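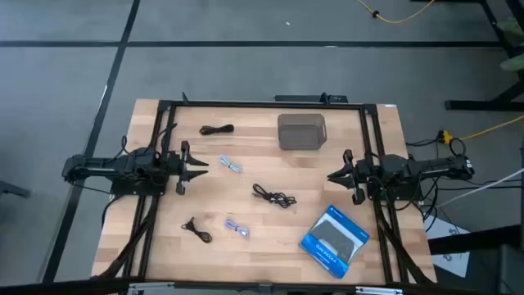 Okay. Cable amnesty. I have put this off since February and I am going to post my way through it, because if I do it silently I will wander off and reorganize the spice shelf instead.

Rules, agreed with myself over coffee: every cable in the house comes out. Every cable gets identified. Anything unidentified goes in the bag. There is to be no second bag called "maybe."

There was a second bag called "maybe" last time. I found it this morning. It contained the first bag.

A word about the butcher block, which I love more than some relatives. It's tan and cream and brown and it has never once looked better for having electronics on it. Cables have a way of making good wood look like the back room of a repair shop.

Starting with the black ones, since apparently in the entire history of consumer electronics there was one bucket of dye.

Black cable, first of many. Bundled up nice and compact. Somebody cared about this cable. I was that somebody, in an earlier and more hopeful period of my life, and I have no memory of what it was for.

I've tried it in the printer. I've tried it in the old monitor. I've tried it in the other old monitor. Yes there are two, we are not doing monitors today.

Update: it fits the Vitale. For the newcomers, the Vitale is a desk lamp I bought for 70 dollars during a phase when I believed lighting was my problem. The lamp already has a cable. So now the lamp has a spare cable, which puts it ahead of everything I own that I use.

KEEP, says a small voice. What if the first one breaks. I'd like the record to show I heard the voice and taped a label on the cable anyway.

Now the pale blue and white bundle. I have been looking forward to this one because it has an actual color and so I assumed it would have an actual identity.

It does not have an identity. It's pretty, though. If you're going to be useless in my house, this is how I'd like you to go about it.

Someone is going to reply "that's a network cable." I have a network cable. I know where my network cable is. It's holding the side gate shut.

Moving on to the big tangle, the one with the knot. I don't know how a cable knots itself. I put it away straight (I did not put it away straight) and it came out looking like it had been in a fight with a smaller, angrier cable.

Advice I have received over the years on untangling: start from the middle. Start from the ends. Shake it gently. Talcum powder. Put it down and come back when you're calmer. I've been following that last one since we moved in.

20 minutes on the knot. I have made a second knot.

Taking a break to read the manual for the Castix, which I found at the bottom of the cable drawer along with a pen, a hex key and one of those little silica packets that says not to eat it. The Castix was a speaker. It went to the curb years ago. Its manual is in six languages and is in mint condition.

The manual says to retain the manual.

Back to it. The knot is out! I'd like to say it took patience but I used a fork. Put the tines in, wiggle, curse, repeat. If a fork is what it takes then the fork lives in the cable drawer now.

It's an extension lead. The whole knot was an extension lead. I bought an extension lead in the spring because I couldn't find the extension lead.

Next black cable is tied near the top with the loose ends hanging out, a style I recognize as mine. I do this when I'm in a hurry and want to feel organized. It stops the cable from tangling right up until the moment you untie it.

This one's for the Ikus, the handheld vacuum. I'm almost sure. The plug goes in, the light comes on, and the light then blinks in a way the vacuum has never blinked before. I have unplugged it and we've agreed not to talk about it.

Somebody's asking how I store them. Badly! Next question.

Fine, a serious answer, because I've tried most of them:

Toilet paper tubes: work great, look like you're being raised by raccoons.

Zip ties: permanent. You will cut the tie to use the cable, and then you will cut the cable.

Bread clips with the name written on: good until you run out of bread clips, at which point you start buying bread for the wrong reasons.

Hook and loop straps: the real answer. Get the kind on a roll and cut your own. They go through the washing machine fine, which I learned by leaving one in a pocket.

And please label the PLUG end. I labeled a whole drawer's worth at the device end once and then spent a year crawling under the desk with a flashlight to read my own handwriting.

Also don't wind them tight around your hand and elbow like your uncle with the garden hose. Loose loops, let the cable go where it wants, strap it once. The tight ones get a kink near the plug and then they only work if you hold them at an angle and think kind thoughts.

Now we have reached boxes. I keep the boxes things come in. I keep them in case I need to return the thing, then in case I move, then in case I sell the thing, and then the thing dies and I've got a lovely box.

The Nenetti box was the worst of them. The Nenetti was a set of travel adapters for a trip that got canceled. I opened it today to see if the receipt was inside. It was. The return window closed on 10/10/18.

I'm keeping the box. It's a good box.

No, you're right, the box goes. It's in recycling. I flattened it so I couldn't change my mind, and then I felt bad, and then I had a sandwich.

Drawer status: it closes. It hasn't closed all year. It used to stop an inch short and I'd gotten into the habit of walking around it, and I just walked around it again even though it's shut.

Bag status: the blue and white bundle, a charger for a phone with physical buttons, something with three prongs that fits no wall in this country, and an earbud. One earbud. Left.

The county drop-off takes cables, no charge, you hand them over at the side window. Check yours before you put any in the household trash, there's copper in there and they'd like it back. A lot of electronics stores have a bin by the door too.

I have a reply from somebody who says never throw out a cable, because you'll need it within the week. Thank you. I'll be thinking about that at 3 a.m.

Before anybody sends me the 3000-piece cable organizer with the little drawers: I've seen it. It's 198 dollars. For that money I could buy every one of these cables again, and given how things went with the extension lead I probably will.

Wiping down the table now. Mineral oil later if I can find it. It's in the drawer under the cable drawer, and I'm not opening another drawer today.

Small development. The new router needs a cable and it's a pale blue and white one.

The bag is back inside. It's just the one bag. I'm not calling it anything.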